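The Drostmont Citrus Press, After 28 Lemon Bars and a Lot of Lemonade

July 14, 2021

I've gone through a silly number of juicers. There was the little wooden reamer (fine, but seeds everywhere), then a yellow hinged squeezer whose paint started flaking, then an electric thing from Beltell that sounded like a blender full of gravel. So when my sister gave me the Drostmont press back in April, I thanked her and figured it would be in the yard sale box by summer. It isn't! It's out on the counter all the time now, and I want to talk about it.

It's an upright press with a long handle that you pull down, and a cup that lifts out for washing. It's heavy. I put it on the kitchen scale, took the cup off and got 1,090 grams for the body by itself. You can still move it with one hand if the other one is sticky, and it will be.

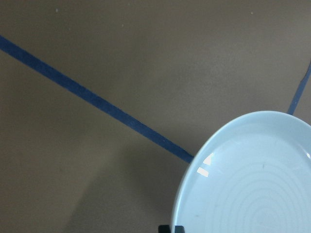
Photo: Ashok Kandpal

The first thing I made was lemon bars, a double batch for the block party, 28 good-sized squares. My old recipe wants a cup of juice, and with the hinged squeezer that meant sore wrists and a lot of muttering. With the press I cut six lemons, pulled the handle six times for each half (old habit, two is plenty) and had my cup with a little left over for tea. Hardly any seeds got through. Pulp is another story — the holes in the strainer are on the big side, so if you like your juice clear you'll want to pour it through something finer.

Oranges are where it gets fussy. Small ones are great. Big navels don't sit down in the cup properly, and the handle stops short, so you end up turning the half and pressing again. Grapefruit? Forget it, unless you quarter them first, and then it squirts. I got it right in the eye.
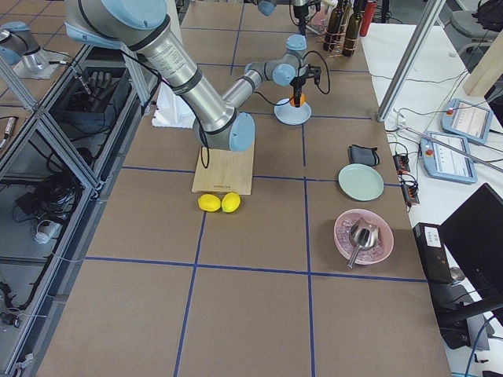
My neighbor has the Melnychuk, the fancy chrome one, and we swapped for a week. Hers is prettier and the handle moves like butter. It also costs nearly twice as much, and the drip tray is so shallow that I flooded her counter twice. I gave it back without any tears. The Pastis is cheaper than either, but the one I tried in the store wobbled so badly that I put it right back on the shelf.

Two complaints about mine. The rubber feet pick up every crumb in the kitchen, and the spring at the top has started to squeak. A drop of cooking oil fixed the squeak for a couple of weeks and then it came back, louder I think. 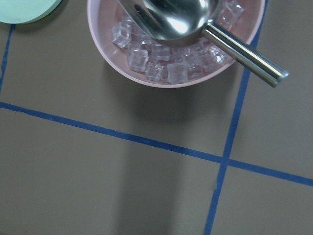
Cleaning and Storage

The cup and strainer go in the top rack of the dishwasher and come out fine. The body gets a wipe with a wet cloth. Do it right away, before the pulp dries on, or you'll be picking at it with a toothpick like I was after the block party. It's too tall for my lower cabinet with the handle up, and the handle doesn't lock down, so measure your shelf before you buy one.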